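Ticket 414
Site: Velholm, packing annex
Cell: Gesia 2 (two arms, desk supplies sorting)
Opened by: Brenda Arancibia
Assigned to: Grímur Zoëga
Priority: Medium
Status: Open, monitoring

Problem as reported
Arms stop during the pen handover. The screen shows "grip timeout, right" and the cell waits for someone to press resume. Third shift in a row. I was told the cell would need one person for a few minutes an hour. At the moment it needs me standing there, and I still have the hand-sort bench to cover.

Grímur Zoëga
Pulled the log for the early shift. 196 handovers attempted, 40 timeouts, all on the right gripper. Pens and markers only. No timeouts on erasers or the small bagged items. Brenda, are you pressing resume right away or moving the pen first?

Brenda Arancibia
Moving the pen first, most of the time. If I just press resume it tries again from the same place and stops again. Alcides on late shift does it the other way and says it works for him half the time, so our numbers won't match.

Grímur Zoëga
OK. Please both do the same thing until this is closed: press resume once, and if it stops again, press hold, open the cell, take the pen out and put it in the reject tub. Don't reposition it by hand. The log records a hand-placed pen as a good pick and I can't tell them apart afterward.

Alcides Bittencourt
Fine with me. Can we get that written on the card at the cell? The card still has the June steps, which say to call the Gakura desk for any stop. They don't answer after five.

Grímur Zoëga
Card updated and taped up. Old one is in the bin.

Checked so far:
1. Finger pads, right gripper. Worn on one side. Swapped both.
2. Cable ties on both arms. Tight, no pulling at full reach.
3. Wrist camera calibration, left and right. Right was off. Redone.
4. Close position for thin items. Set for the thick Teixeira markers. Added a separate setting for pens.

After steps 1 to 4: 139 handovers, six timeouts. Better but not closed.

Brenda Arancibia
Much better this morning. I got through a full hour at the bench without being called over. One question that isn't about the gripper – who decides how the hour is split now? The rota has me down as "cell attendant" all shift and the bench isn't on it, but the bench work still comes to me.

Grímur Zoëga
Not something I can fix in a ticket. Copied Piroska Erdős, who does the rota.

Piroska Erdős
The rota was drawn up from the supplier's estimate, before we had any stops to look at. From next week the cell and the bench are two lines on it, swapping at the break. Alcides, same for late shift. Please log any time you are called off the bench, with the minute it happened, so I have something to plan from.

Grímur Zoëga
10/11/22. Remaining timeouts are all on slim pens. Next change is a slower close on the right side, one shift only, then compare. Leaving this open. Handover position attached for reference. 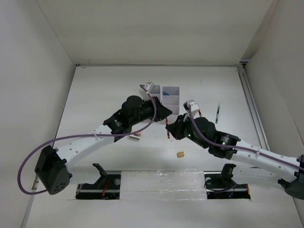

Attachment 1: Gesia 2, both grippers at the red pen, trays behind.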